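**To:** Members' list, Junda Housing Cooperative
**From:** Kyriaki Alexiou, Office of the Secretary
**Subject:** Re: Storage room access and the new key schedule

Dear members,

Thank you to all who wrote in after the May notice. Most of the replies raised the same points as the message quoted here, so I am answering it on the list.

> On the matter of the storage rooms, I would ask the office to clarify two things. The notice says that old keys will stop working at the end of the month, but several of us on the Politis Street side have not received new ones. It also says that bicycles must be tagged. Does this apply to children's bicycles as well?
>
> I would also like to know what happens to items left in the shared bays by former tenants. There is a wardrobe in ours that has been there longer than I have.
>
> Talha Bhutto

New keys for the Politis Street side were held back at the locksmith's because the first batch was cut to the wrong pattern. They are now at the office and may be collected between 9 a.m. and noon, or after 4 p.m. Please bring your old key and your lease number. Each household is entitled to 2 keys free of charge. Further copies may be ordered on the usual form.

The old locks will stay in service until every household on that side has signed for its keys. The date in the notice should be disregarded for Politis Street only. It still stands for the courtyard building.
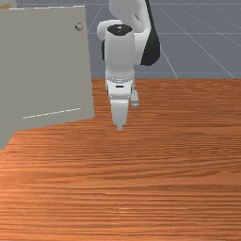
Tags are required for all bicycles kept in the shared bays, including children's bicycles. Scooters and strollers do not need a tag, but they must be kept clear of the electrical closet – the fire inspector was firm on this point last year. Tags are available from Horácio Teixeira at the front desk.

Items left by former tenants are covered by section 17 of the house rules. The office must post a written notice on the item and wait 60 days before it is removed. Mr. Bhutto's wardrobe was not on our list, and a notice will be posted on it this week. Members who know of similar items should write to the office with the bay number and a short description. Please do not move them into the hallway.

Anastasia Bakalis has asked me to add that the dehumidifier in the lower bays must be left switched on. It has been found unplugged more than once, and the damp has reached the cartons along the back wall.

Questions about individual bays should be sent to the office directly – replies to this message go to the whole list.

Sincerely,

Kyriaki Alexiou
Office of the Secretary
Junda Housing Cooperative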